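Maintenance Notes: Recommissioning the Simulated Kitchen Cell

May 21, 2024

The kitchen cell at Costville returned to regular service this week after a longer interruption than had been planned. Several readers of this blog maintain similar cells, and a few wrote in December to ask how ours is looked after. The following notes record the procedure as it now stands.

The cell exists only in simulation. It consists of one arm, one gripper, a marble countertop and a changing stock of household objects, and it is used to rehearse dish-handling tasks. Some colleagues in other departments assume that a simulated cell requires no upkeep. In our experience it requires a good deal. Joint limits are altered for one experiment and left that way, contact settings drift from one release to the next, and object files are replaced by newer versions with a different weight or origin.

Work begins with the gripper. The finger models are loaded without any task, and each joint is moved through its full range at low speed. The collision shapes are then displayed over the visible shapes and compared at the fingertips. During this round the two did not agree on one finger, and objects were being stopped by a surface that could not be seen. The shape was exported again from the source file and the check was repeated.

Soft objects come next. The kitchen sponge is the most demanding item in our stock, as it has to yield under contact without passing through whatever is touching it. It is brought in together with a metal bowl so that soft and rigid contact can be reviewed in the same session. 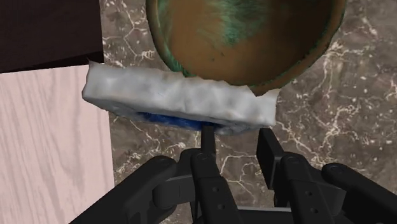

Contact stiffness is kept in a separate settings file, which we call Tanguy after the server on which it was first stored. The file may be edited by one person at a time. Each change is entered in the log with the old value beside the new one, and the solver is restarted before any result is accepted. The previous practice of editing values while the cell was running has been discontinued. It saved a few minutes and made two weeks of records very difficult to interpret.

Once the contact settings are approved, the cell is run through the standard series of 100 short trials. A trial passes when the arm completes its path with no joint fault and no overlap between solid bodies. The first series after the repair gave 97 passes. A second series, with the object positions shuffled, gave 94. Both figures meet our threshold for returning the cell to use. The failed trials have been saved with their starting positions and will be replayed after the next update.

The wrist mount was reviewed last. Its offset had been entered twice, once in the arm file and once in the gripper file, and the fingers therefore sat lower than the planner expected. The entry in the gripper file was removed. Clearance over the countertop is now checked with the gripper pointing straight down, as this is the position in which the error was easiest to see.

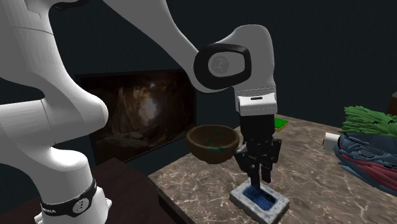
Posted by the Cell Maintenance Lead
Horska Simulation Group, Costville

Two matters remain open. The first is the object library, Akico, in which several bowls still carry a default weight. They will be corrected one at a time, beginning with those used most often. The second is the interval between inspections. The cell is currently inspected after every 500 trials, and I have asked that an inspection also follow any change of solver version, whatever the trial count may be.

Users who had saved scenes before the repair should open them once and save them again. Scenes that refer to the old gripper file will load with a warning and should not be used for recorded work until this has been done.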